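6.3 Perte de préhension et arrêt de la pince en cours de cycle

Cette section s'applique aux pinces à deux doigts Skelus montées sur bras Simiyu et pilotées par le contrôleur Promix. Elle décrit la conduite à tenir lorsque la pince s'ouvre sans commande, refuse de se fermer ou signale le défaut « écart de position doigts ».

ATTENTION. Une pince en défaut peut reprendre son mouvement dès le retour de l'alimentation. Ne jamais placer la main entre les doigts avant d'avoir exécuté les étapes 1 à 4.

ATTENTION. Si une pièce est encore serrée, la soutenir par un moyen mécanique avant de couper l'énergie. La pince Skelus ne possède pas de frein de maintien.

Mise en sécurité

1. Appuyer sur l'arrêt d'urgence du pupitre. Le voyant du contrôleur passe au rouge fixe.
2. Couper le sectionneur du contrôleur Promix et le cadenasser.
3. Attendre la décharge du variateur (voyant DC éteint).
4. Vérifier l'absence de mouvement en poussant légèrement chaque doigt avec une cale en plastique.

Remarque : le journal des défauts est conservé hors tension. Il n'est pas nécessaire de le relever avant la coupure.

Contrôle mécanique

5. Contrôler le serrage des vis apparentes sur les deux côtés de la pince. Une vis desserrée produit un jeu au niveau du patin et suffit à déclencher le défaut.
6. Faire pivoter chaque doigt à la main sur toute sa course. Un point dur indique une articulation encrassée ou une biellette faussée.
7. Comparer l'inclinaison des deux patins, pince ouverte. Tout écart visible impose le remplacement de la biellette du côté concerné, puis un nouvel étalonnage.
8. Examiner le câble de la pince au passage du poignet. Remplacer tout câble dont la gaine est marquée ; la réparation au ruban est interdite.

Remise en service

9. Retirer le cadenas, réenclencher le sectionneur et déverrouiller l'arrêt d'urgence.
10. Sélectionner le mode manuel à vitesse réduite. Le mode automatique reste interdit jusqu'à la fin de l'étape 14.
11. Dégager le bras de tout obstacle, puis lancer l'ouverture complète. Les doigts doivent atteindre la butée sans contact avec l'environnement.
12. Ouvrir la vue de la caméra de poignet et vérifier que l'extrémité des deux patins est visible, de part et d'autre de l'intervalle libre. 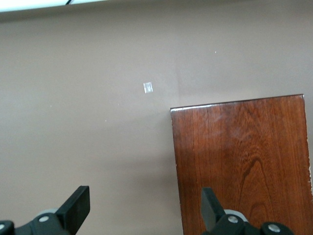
Clistport – Service Maintenance robotique

Pince ouverte, vue du poignet : les deux patins noirs sont inclinés l'un vers l'autre et largement écartés. Le doigt droit se superpose au panneau de bois verni. La caméra seule ne permet pas d'apprécier la distance entre un doigt et un obstacle situé derrière lui ; la contrôler depuis l'extérieur de l'enceinte avant tout déplacement latéral.

13. Exécuter 2 cycles complets d'ouverture et de fermeture à vide. Relever l'écart de position affiché à chaque butée.
14. Si l'écart reste dans la tolérance inscrite sur la fiche de la pince, acquitter le défaut et repasser en mode automatique. Dans le cas contraire, reprendre à l'étape 1.

Remarque : au-delà de 2 000 cycles depuis le dernier étalonnage, effectuer la procédure 6.5 même si le défaut a disparu.

Ne pas acquitter le défaut à distance. Toute réapparition dans le même poste entraîne la consignation du bras et l'information du responsable, Musyoka Rotich.

Révision du 18 janvier 2021. Remplace la version de septembre.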